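Trollcombe 地域スポーツ殿堂アーカイブ データ README

最終更新:2025年7月5日

概要

Trollcombe とその周辺で行われてきたアマチュア競技の記録を、誰でも読める形にまとめたデータセットです。陸上、ボート、レスリング、クリケットの四競技が入っています。古い大会プログラムや地元紙の切り抜きを一枚ずつ打ち込んでいく作業は本当に楽しく、気がつけば選手レコードは600件を超えていました!

今回の版では Palstead 漕艇クラブの戦前のクルー表が丸ごと加わりました。同じ苗字が三世代続けて整調に座っていたりして、眺めているだけで時間が溶けます。

収録内容

athletes.csv 選手ごとの基本情報(表記名、競技、所属、活動期間)
events.csv 大会186件の開催年、会場、種目
results.csv 順位と記録。athletes と events の ID で結合できます
inductees.csv 殿堂入りした77人の顕彰年と部門
notes/ 出典ごとの読み取りメモ

文字コードは UTF-8、改行は LF、区切りはカンマです。空欄は「不明」の意味で、ゼロとは区別してください。特に results.csv の記録欄は、途中棄権なら DNF、資料の破損で読めないものは空欄になっています。

名前の表記について

選手名は資料の綴りをそのまま name_raw に残し、揃えた形を name_std に入れました。同一人物かどうか判断がつかない場合は別 ID のままです。あとから統合するのは簡単でも、混ざったものを分けるのは大変なんですよね(第一版で痛い目を見ました)。

Bakhtiari 杯の参加者名簿は年によって姓と名の順番が逆になっています。第二版で並びを直したので、古い版を使って集計した方は、ぜひもう一度回してみてください。

単位

1960年代までの距離はヤード、以降はメートルが中心です。換算値は distance_m に入れましたが、元の値も distance_raw に残してあります。手動計時と電気計時は timing 列で区別でき、手動の記録に補正はかけていません。

既知の問題

・Onduscombe 競技場の大会のうち30件は、開催年しか分かっていません。
・女子種目は初期の資料に掲載が少なく、実際の参加者数よりかなり少なく見えます。人数の推移を論じるときはご注意を。
・レスリングの階級名は時期によって指す体重が違います。notes/wrestling.txt に対応表があります。 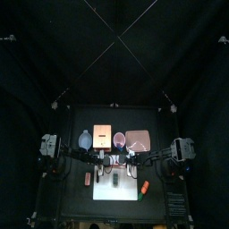 更新履歴

第三版 Palstead 漕艇クラブのクルー表を追加。inductees.csv に部門列を新設。
第二版 Bakhtiari 杯の名簿の姓名を修正。重複していた大会 ID を整理。
第一版 陸上とクリケットのみで公開。

利用条件

CC BY 4.0 です。授業、クラブの記念誌、趣味の統計遊び、何にでもどうぞ。出典は「Trollcombe 地域スポーツ殿堂アーカイブ 第三版」と書いてください。

間違いの報告と資料の提供

誤りを見つけたら、ファイル名と行の ID を添えて issue を立ててください。家に古いプログラムや記念写真の裏書きが残っている方、大歓迎です! スキャンでもスマートフォンで撮ったものでも、日付と会場名が読めれば十分使えます。次の版では5月の春季大会の記録を年代順に埋めていく予定で、ボート競技の個人種目がまだ手薄です。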